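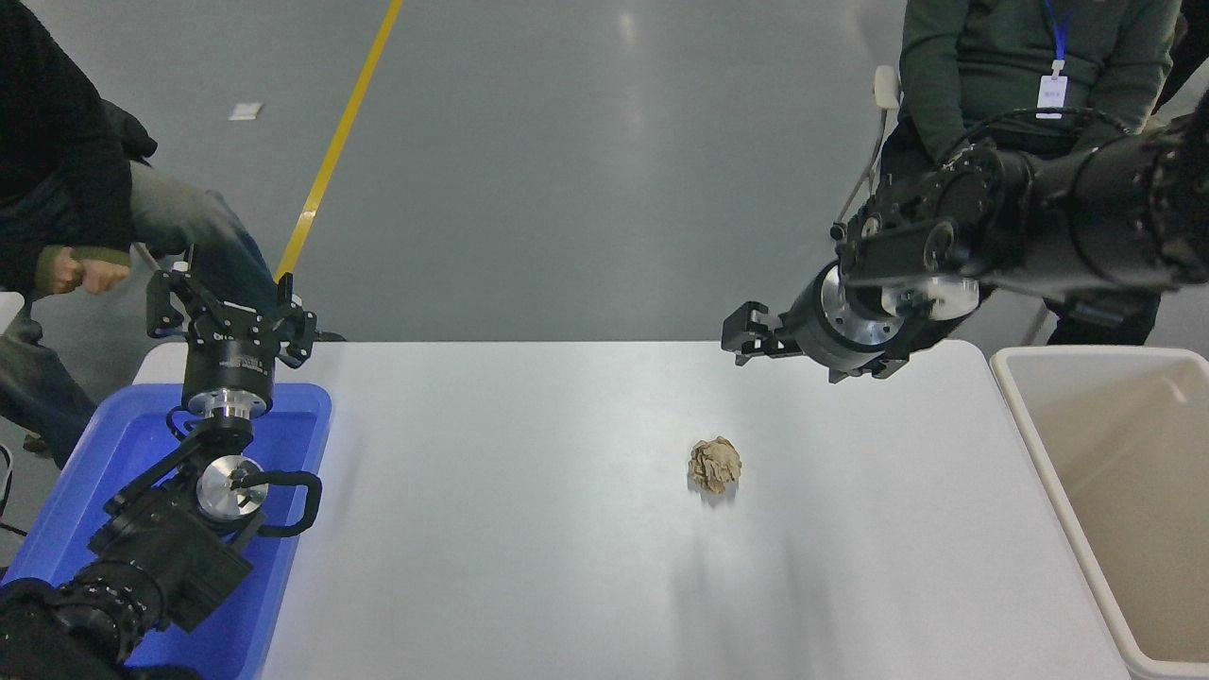
What is Trasier?

Trasier is a two-arm tabletop sorting kit for training centres, labs and small recycling operations. It comes from Rudel and goes on sale today.

2025-11-25 – Rudel has opened orders for Trasier, a benchtop kit with two robot arms, parallel-jaw grippers and the software to run them. Buyers can use it to practise and test simple clearing jobs, such as picking waste paper off a table and dropping it in a bin.

Crumpled paper is one of the standard test items. No two balls have the same shape, and they squash when gripped, so a program written for one fixed part will often miss them. Trays and bins can go on either side of the work area, and the operator sets which arm covers which side.

"Most of the people who asked us for this already had a table and a bin and wanted to get started," said Tegwen Bowen, product manager at Rudel. "They didn't want to spend the first month writing drivers."

The arms are controlled through Arthur, Rudel's own software, which runs on an ordinary desktop computer. Arthur records each attempt so that staff can play it back, label it and compare it with earlier ones. A trial version went to 4 training centres in May. Changes made after their feedback include slower default speeds near the table surface and a shorter set-up menu.

Trasier is sold with a 3-year parts warranty. The first production run is 800 kits, of which 638 are set aside for customers who registered early. The rest will be sold in the order that requests come in.

Service and spare grippers will be handled by Trinier, which will also offer on-site set-up and operator training. Training can be booked when the kit is ordered or added later.

Media enquiries: Tegwen Bowen, Rudel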